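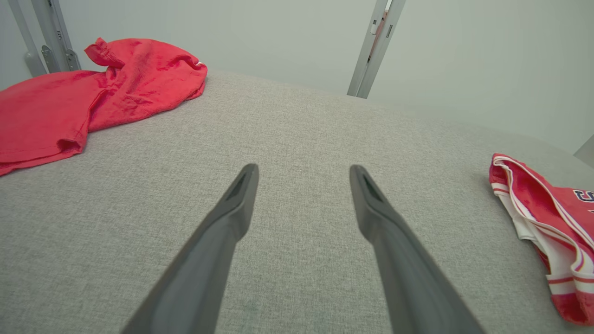 How Cloth Is Made

By Ashwin Menon
December 17, 2021
6 min read

Pull the edge of an old dish towel and a thread may come loose. Keep pulling and it comes out in one long line, right across the towel. Look at the place it came from and you will find a thin gap, with other threads running across it.

Most towels, sheets and jeans are made this way. They are built from two sets of threads that cross each other. The work of crossing them is called weaving, and people have been doing it for thousands of years.

Starting with fiber

Before there is cloth there is thread, and before there is thread there is fiber. A fiber is a very thin, hair-like strand. Wool fibers grow on sheep. Cotton fibers grow around the seeds of the cotton plant, in a fluffy ball called a boll. Linen comes from the stem of a plant called flax. Silk is made by silkworms, which are really caterpillars. Polyester and nylon are made in factories, mostly from chemicals that come from oil.

One cotton fiber is weak. You can break it without trying. But if you take many fibers, pull them out into a line and twist them together, they grip each other. The twist presses them tight so they can't easily slide apart. This is called spinning, and what you get is yarn or thread.

You can try it with a cotton ball. Pinch a bit from the side and pull gently, twisting it between your finger and thumb as you go. If you pull without twisting, the cotton comes apart. If you twist as you pull, you will get a short piece of rough yarn.

For most of history, people spun by hand with a stick called a spindle. It was slow work. One person spinning all day made much less yarn than one person weaving all day could use up, so a weaver often needed several spinners. Later came the spinning wheel, and then machines that could spin many threads at the same time.

Warp and weft

The two sets of threads in woven cloth have names. The threads that run the long way are the warp. The thread that goes from side to side is the weft.

The warp goes on first. It is stretched tight on a frame or machine called a loom. Then the weft is passed across, over some warp threads and under others. At the end of the row it turns around and comes back. Each new row is pushed up against the one before it. A wide piece of cloth needs a lot of warp threads. A tablecloth I saw being woven at the Lillen mill in August had 2192 of them, and every one had to be in the right order before the weaving could start.

If you had to lift every second thread with your fingers, one row would take a very long time. A loom does the lifting for you. It raises half of the warp threads together, which opens a space called the shed. The weft goes through the shed in one quick move. Then the loom lowers those threads and raises the others, and the weft goes back the other way.

On many looms, the weft is wound on a small tool called a shuttle. It is shaped a little like a boat. The space shuttle got its name from the same idea - something that goes there and back again.

Three common weaves

The simplest pattern is plain weave. The weft goes over one, under one, over one, under one. In the next row it does the opposite. Bed sheets and handkerchiefs are often plain weave.

The second is twill. The weft might go over two and under one, and each row starts one thread farther along. This makes slanted lines. Look closely at a pair of jeans and you will probably see them.

The third is satin. Here the threads pass over several others before they go under. These long jumps are called floats. They make the cloth smooth and shiny, but they can snag on a fingernail or a rough chair.

Where the color comes from

Cloth can be dyed after it is woven, and then it is usually one color all over. Yarn can also be dyed before weaving. If the warp is one color and the weft is another, the two mix when you look from far away. Blue jeans have blue warp and white weft, so the inside of the leg looks paler than the outside.

There is a third way, and it happens even earlier. Fibers of different colors are mixed together before they are spun. The yarn comes out with tiny flecks in it. Cloth made from this yarn is called heather, after a plant that grows on hills and moors. Gray sweatshirts are often heather.

Is a T-shirt woven?

No. A T-shirt is knitted. Knitted cloth is made of loops, and each loop is pulled through another loop. Loops can open and close, so a T-shirt stretches when you put it over your head. Woven cloth made from ordinary thread hardly stretches at all if you pull it straight. It does stretch if you pull it from corner to corner. Try both with a handkerchief.

Felt is different again. It has no threads. Wool fibers are made wet and warm, then rubbed and pressed until they tangle into a flat sheet.

Weave a small mat

You need a piece of stiff cardboard, scissors, some yarn and tape.

1. Cut 12 small notches along the top edge of the cardboard. Cut 12 more along the bottom, lined up with the first ones.
2. Tape the end of the yarn to the back. Wind the yarn up and down across the front, through the notches, until all of them are used. Tape the other end down. This is your warp.
3. Cut a piece of yarn as long as your arm. Wrap tape around one end to make it stiff.
4. Go over one thread and under the next until you reach the other side.
5. Turn around and come back. If you went over a thread last time, go under it now.
6. Push the rows together with a fork. Don't pull the yarn too tight at the ends, or your mat will get narrow in the middle.

When your yarn runs out, start a new piece and leave both tails hanging at the back. You can tuck them in later with a blunt needle. Stop when there is a little space left at the top, then bend the cardboard and slip the loops off.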